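Humanoid for dishwasher unloading in a shared workshop: is this worth the money or are we kidding ourselves?

Asked by flatbed_ferry in Home & Shop Automation
Viewed 476 times

Six of us rent a workshop with a kitchen corner. One member has been putting together an upper body on a stand with two five-finger hands, control software from a project called Julumen, and a pair of Flalow hand kits. The plan is that it empties the dishwasher and puts things in the rack in the sink. Later on it is supposed to "do the kitchen."

We are being asked to chip in another $3000 from the shared pot, mostly for better wrists and a spare hand. I'm the one dragging my feet. I've watched it go for a plate and I've watched it miss a plate. The builder tells me the missing part is training and that it will be reliable by April. I have heard "by April" before, about a CNC router that is now a shelf.

What I want to know from people who have built one of these:

Are five-finger hands worth it for dishes, or would a plain two-jaw gripper do the same job for a tenth of the price?
Is there a test I can ask for that would tell me something? I don't want another video.
What happens with thin stuff like wooden spoons lying in a wire rack?

Pictures of the kitchen corner and the hands are below. Please be blunt.

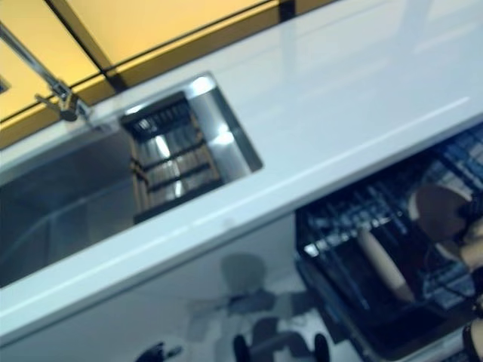
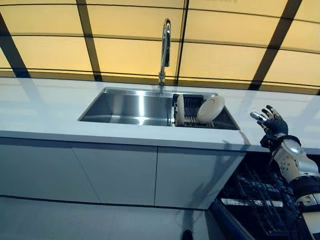
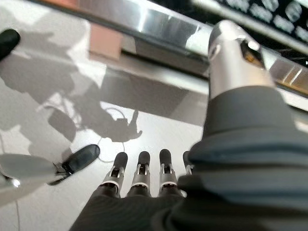
Sink and open dishwasher with the wooden utensils in it; the arm by the counter with two plates in the rack; the hands over the tabletop.

Edited November 17, 2024: fixed the price, I had left off a zero.

magagula_bench

I'd keep your wallet shut until you see numbers. Been through this with my own build in a garage, with one arm and a much uglier hand.

On the hands: for plates standing on edge, a two-jaw gripper with rubber pads does fine. You pinch the rim and lift. Fingers start to earn their keep on mugs, bowls and things that lie at odd angles, and even then most of what I've seen people do with five fingers is a clumsy pinch using two of them. Ask your builder which fingers get used in a normal grab. If the answer is thumb plus two, you're paying for passengers.

Spoons are the hard part. A handle lying across wires gives you almost no room to get a fingertip under it, and when you squeeze, it rolls or hooks on a tine and the whole rack comes along for the ride. I gave up and put mine upright in a basket. That's cheating if the goal is a general kitchen robot. If the goal is clean spoons, who cares.

Shiny sinks are trouble too. My depth camera saw holes in the steel where the light bounced. Look at that glare along the basin and ask what the camera reports there. Don't accept "it handles it."

The test I'd ask for: 40 picks in a row, mixed items, loaded by somebody other than the builder, no resets and no touching the code in between. Write down every drop and every time a human steps in. Mine managed 4 clean ones before it needed help, and I had been telling my wife it was nearly done.

Also get the price of a replacement finger in writing. I broke mine on the faucet.

callovano_owner

Disagree with the above. Two-jaw grippers are old tech and everything is going to be hands. I run the Callovano board on mine and it's been great. Once you have the data it just learns. You should put the money in now before parts go up.

 flatbed_ferry: What does yours do day to day?

 callovano_owner: It's still on the bench, waiting on a shoulder motor.

drip_tray

Some of this depends on what you all want from the thing. If it's a hobby that the group enjoys, then $3000 split six ways is $500 each and you can decide if that's fun enough. If it's being sold to you as a labor saver, do the math on how long unloading takes by hand. It's a few minutes, and you can do it while the coffee drips.

Two practical points from a build I helped with. Keep loose cables off the table where the hands work. There's a thin white one lying in a loop in your last picture, and on ours a fingertip got behind a cable like that and pulled the connector right out of the board. Take it seriously if there's anything live on the other end.

Second, wet. Ask what the hands are rated for. Ours had a glove-type cover that was fine for dust and no good at all near a sink, and the repair cost more than the arm's first motor. If Flalow won't give you a straight answer on water, I'd assume the answer is no and practice with dry dishes on a table.

I'd skip the spare hand for now and offer to pay for the wrists only, after the 40-pick test. My guess is you'll get some grumbling and then a smaller request.

 flatbed_ferry: Asked for the test tonight. I was told the lighting in the kitchen needs to be sorted out first.

 magagula_bench: There it is. Tell them the lighting stays as it is, since that's the light the dishes are in.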